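Speaker notes: Planning around clutter with Gredard
Slot is 19 minutes, questions after

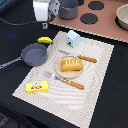
Slide 1: The toy kitchen table, with the arm coming in at the top.

Start with the plate. Bread on it, cutlery either side. Ask the room which item they would move first, then go on.

Slide 2 — what Gredard does
Takes the object list from Jurkidau (our perception node) and returns an ordered set of pick and place goals. It does not do trajectories. Those go to the motion planner, and a failed plan comes back as a cost on that goal. Say this twice, people mix them up.

Slide 3 — thin metal on a pale mat
Back to slide 1 if needed. The silver end of the upper utensil nearly vanishes against the mat. The handle is easy. Early Jurkidau gave us a box round the handle only, so the grasp point came out too far along. Fix was to fit a full-length template once a handle is found.

Slide 4 — numbers
700 logged planning requests, 691 returned a valid order. The other nine all timed out. Don't read out the table.

Slide 5 — timeouts
Cause was re-checking every pair of objects after each update. We now re-check only neighbours of the one that moved. Time limit is still 6 seconds. Mention that the pan handle makes the pan a neighbour of more things than you would expect.

Slide 6 — tooling
Replay a log in Debnath, step through the goals, edit a cost, run again. Play the clip, no sound. If it won't load, skip to slide 7.

Slide 7 — still open
Stacked objects. Labels that flicker between bowl and pot. Config format will change in November — tell anyone on the old branch.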